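Kurenix Student Robotics Club
Gallery: The Gristo Kitchen Project

Welcome to the gallery of our spring project. We are a student club at the Tekleab technical school, and this year we prepared for the kitchen category of the Jandari student competition. In this category the robot must do small household tasks on a table: open a door, move food, put dishes in their place. We gave our project the name Gristo. The page is for our parents, for the students who want to join us in the autumn, and for other clubs who asked how we work. You can read from top to bottom, the order is the same as the order of our work.

How the project started

In the first meeting we read the competition rules aloud, page after page. It was a long afternoon, but later we were glad, since half of the club had understood the word "serve" differently. In the rules, to serve means that the food lies completely on the plate and the fingers do not touch it any more.

We made a list of the tasks on the blackboard. Each student put a mark beside the task which he or she would like to do. The oven received the most marks and the folding of the napkin received none, so we drew lots for the napkin.

The workshop

We meet in the room behind the school library. It has good tables and a door that is wide enough for our boxes. The meeting starts at 4 p.m. and we must give back the key at 7 p.m., which feels short when the program is just beginning to behave well.

At the start of each meeting we clear the table and put the objects where the task sheet says. The student who holds the gripper is not the one who checks the positions. We change these two jobs after every break.

Drawing the fingers

The first fingers were drawn on paper with squares, and then on the computer. Our first drawing had straight fingers with flat ends. They could hold a wooden block very well. A thin thing on a plate was another matter, because the fingers hit the rim before they reached the food.

For the second version we studied how people hold a slice of bread. Some of us use the thumb and one finger, others use the whole hand. We tried both on the dining table at home, and the families were patient with us.

Soft pads

Hard fingers slip, so every finger has a soft pad with ribs. We compared several rib shapes by lifting the same things again and again: a spoon, a small box, a boiled egg without shell. The egg was the most honest teacher. The ribs which open like a fan gave the best grip for us, and we kept this shape until the end.

A small advice for other clubs: wash the pads with warm water after every food test and let them dry overnight. Ours became oily in the first weeks, and we looked for the mistake in the program for two meetings — the mistake was butter.

Markers on the fingers

Each finger carries a square marker in black and white. The camera finds the marker, and from this the program knows how far the fingers are open. We printed the first markers on ordinary paper and they became gray at the corners, so the program lost them sometimes. With thicker paper and a clean white border it was much better.

Learning from the hand

The robot learns from recordings. A student takes the hand-held gripper, with the camera on it, and does the task slowly and in the same way as the robot should do it. The program then studies what the camera saw and how the fingers moved.

It looks easy, but the hand must forget some of its habits. We turn the wrist very quickly when we are not thinking about it, and the arm of the robot cannot follow such a turn. New members usually need an afternoon before their recordings become calm. The rule in our club is to breathe out, start to move, and not talk until the fingers are open again.

The beans and the grains

One of the table objects is a divided tray with dry food in it. For the bean task the robot has to reach the correct compartment and take a small quantity. We chose dry food because it keeps well and because we can sweep it up. After the first month there were mung beans in the drawers, in the keyboard, and in one shoe.

The tray also stays on the table for tasks in which it is not needed. The competition does not clear the table for the robot, and for this reason we also do not clear it in training.

The recording book

We write each recording into a book by hand. There is one line for each attempt, with the task, the starting time and a short remark. The remarks are sometimes funny to read now: "too fast," "elbow," "sneezed," "very beautiful one."

In the whole season we wrote 3,526 lines. For the oven task we kept only 103 recordings in the final training set. All of them were made after we had agreed on one way to approach the plate, so they match each other better than the older ones.

The oven task

This task is the favorite of many members. The robot must take a slice of ham from a plate and place it in a small oven. In this recording the white oven has its door open and the round slice lies on the square plate with the painted berries. The orange pads of the gripper are near the plate, and the tray with beans and grains stands farther back on the table.

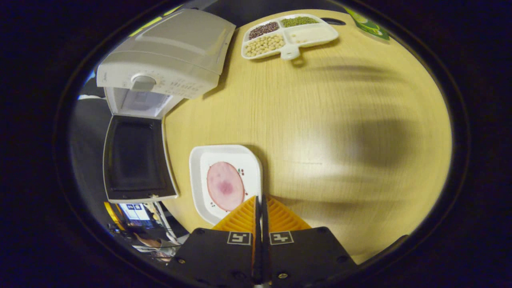
What we learned from the oven

The door is harder than the food. If the fingers pull it straight toward the table edge, the whole oven moves. The pull must follow a small curve, first a little toward us and then down. We found the curve with a pencil tied to the door handle and a sheet of cardboard beside it.

With the ham, the best approach is from the side and low. The plate has a raised rim, so the fingers go over the rim and then come down to the slice. We set the table height of the program at the start of every meeting, and a mistake of 5 millimeters was already enough to miss the slice or to push the plate.

We never switch the oven on for training. It is not connected to the electricity, and the knob stays where it is.

The first run without a hand

In April the arm did the oven task alone for the first time. It needed 170 seconds. We stood around the table and nobody wanted to speak, and then the slice was inside and everybody spoke at the same time. The second attempt that day ended with the ham on the edge of the oven door. We wrote this in the book too.

At the Jandari competition

The hall was brighter than our workshop, and this made work for us already in the practice hour. Light came back from the table and one marker was hard to find for the camera. We turned the table a little and it was enough. Next year we will train with the curtains open and also with the curtains closed.

Our oven run was complete, the bean run was partly complete, and for the napkin we received a friendly word from the judges. We brought home a certificate for the clearest documentation — the recording book traveled with us and many visitors turned its pages.

For new members

You do not need to know programming when you come. It is good if you can wait, write legibly and wash plates. We will show you the gripper on the first afternoon, and you will make your first recording on the same day, most likely with the tray or with a spoon. Please wear short or narrow sleeves, a wide sleeve covers the markers.

Students from the lower classes are welcome too, with a signed paper from home. The form is at the library desk.

Using our gallery

Other school clubs may use the pictures and texts of this page for their own lessons. Please write "Kurenix club, Gristo project" beside them. If you are building something similar and would like the drawings of the pads, leave us a message through the school office and we will send you the files when the exams are over.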